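Plurkinholm Plastic Spatula, Red
Sold by Cenport
Item group: Kitchen tools / Turners and spatulas
In stock: 1,066 at the Stornenine warehouse

A one-color plastic spatula for everyday cooking. Sold singly or by the case.

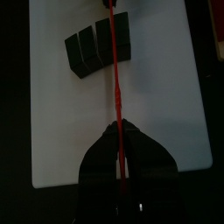
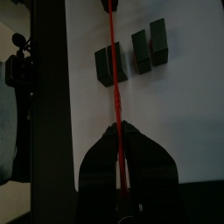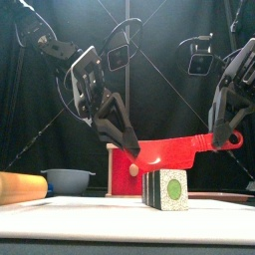 The Plurkinholm is a general-purpose spatula for pancakes, eggs, burgers and anything else that needs turning or lifting. It is sized for a regular home skillet and will also do for a flat griddle. The blade is broad and slightly curved, and the handle narrows as it runs back from it. Raised ridges along the handle give your fingers something to hold, and the rounded end has a hole in it, so the spatula can go on a wall hook or a rail. The surface is smooth enough to reflect a bright light off the blade.

Size and packing

Length: 12 inches
Material: plastic
Color: red
Sold as: single, or case of 50
Packaging: cardboard sleeve (singles), plain carton (cases)

The red is the standard color. We carried a gray version until February and it will not be reordered. A few may still turn up in mixed cartons from our outlet page, which has its own return terms.

Use and care

Wash before first use. Hand wash with a soft sponge, or put it on the top rack of the dishwasher. Do not leave it resting in a hot pan or against a burner. Small scratches on the blade are normal after a while, but throw the spatula out if the edge starts to melt, chip or crack. Do not use it to scrape baked-on food from metal trays - the matching Kourkoulas scraper has a stiffer edge for that job and is listed separately.

Ordering

Single spatulas ship in a padded envelope. Cases ship by ground freight and cannot be split between addresses. Orders placed before 11 in the morning leave the warehouse the same working day.

Returns are accepted on unused spatulas with the sleeve still on. For a full case, contact Cenport first for a return number and write it on the outside of the carton. Cases sent back without one take longer to credit.

Prices and packing details updated April 2025.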